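Knitted work glove

A knitted work glove is a hand covering formed on a knitting machine and worn for handling, packing, assembly and light maintenance. It differs from the cut-and-sewn glove, which is made from flat panels of leather or woven cloth joined by stitching. Knitted gloves may be used plain, or they may be finished with dots, a palm coating or a full dip.

Construction

Most knitted work gloves are produced on flat-bed glove machines with two opposed needle beds. The machine knits each finger as a closed tube, beginning at the tip, and holds the open loops until the neighboring finger is complete. The fingers are then joined into a wider tube that forms the palm. The thumb is brought in at a lower position, and the work continues to the wrist. A glove made in this way has no side seams, although yarn ends remain at the fingertips and must be secured. On older machines the ends were trimmed and tied by hand.

The cuff is knitted last. An elastic yarn is laid in behind the main yarn so that the cuff draws in at the wrist and keeps out dust and chips. The free edge is closed by overlocking, often in a colored thread that marks the size.

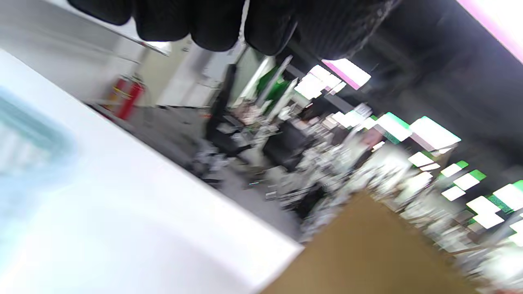 Black glove with a ribbed, knitted cuff.

Gauge

Gauge is the number of needles per inch of needle bed. A low gauge takes a thick yarn and gives a heavy, open fabric; a high gauge takes a fine yarn and gives a thin fabric with better finger movement. A 10 gauge glove is a common general-purpose weight. Gauge alone does not fix the thickness of a glove, as the maker may feed several ends of yarn together or tighten the stitch.

Yarns

Cotton absorbs sweat and tolerates moderate heat, but it sheds lint and wears quickly at the fingertips. Polyester and nylon are stronger and shed less. Both soften or melt on contact with hot surfaces. Blends of cotton and polyester are used where low cost matters more than either property. Cut-resistant gloves use high-strength polyethylene or aramid, in some cases wrapped around a core of glass or steel.

Carbon fiber or copper-bearing yarn may be added to carry off static charge. The conductive yarn can run through the whole glove or be limited to the fingertips.

Surface finishes

An untreated knit has low grip on smooth materials such as coated board and film. Dotting raises the grip with small deposits of PVC or a similar compound. The glove is drawn onto a flat metal form and the compound is pressed through a perforated screen, after which the form passes through a curing oven. Dots may be applied to the palm side only or to both sides. A glove dotted on both sides can be worn on either hand and turned over as one face wears. 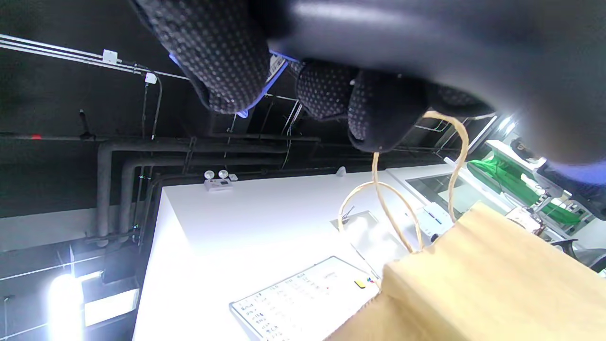 Dot wear starts at the thumb and index finger. Loss of dots does not mean the fabric beneath has failed, but it is widely used as a sign for replacement in packing work. Solvents and repeated hot washing shorten the life of the bond.

Coated gloves carry a continuous layer of nitrile, latex or polyurethane over the palm and fingers. Polyurethane gives the thinnest layer. Latex grips well when wet but can cause allergic reactions. Nitrile resists oil.

Sizing

Size is taken from the circumference of the palm and the length of the hand. An oversized glove leaves loose fabric at the fingertips, which reduces touch and can be drawn into moving parts. Knitted gloves of any kind are unsuitable near drill presses, lathes and similar rotating equipment.

Care

Uncoated and dotted gloves can be washed in warm water with mild detergent and dried at low heat. In an August wash trial at the Gretcombe mill, dotted cotton-polyester gloves were put through 5 cycles. Shrinkage was greatest in the cuff, and three pairs were withdrawn for open fingertips.

Production at Gretcombe

The Gretcombe mill made cotton gloves for dock and warehouse use on hand-operated Strazds frames. These were later replaced by automatic Zisetti machines, which knit the thumb without a transfer by the operator. At its largest the glove room held over 103 machines. Dotting was done at a separate site.

Comments

Good article. The Strazds frames could do the thumb without a hand transfer too if you had the later cam box. Might be worth a line.

Is the overlock color for size the same from one maker to the next? Ours are all different.

Reply: No, it varies. Go by the printed size if there is one.

Please add something on touchscreen fingertips.

Related articles

Flat-bed knitting machine
Overlock stitch
Aramid yarn
PVC dot printing
Cuff (clothing)
Cut-and-sewn glove

Skoveo Reference: Textiles and Workwear. Last revised November 2021. Contact the editors | Copyright Skoveo | Back to top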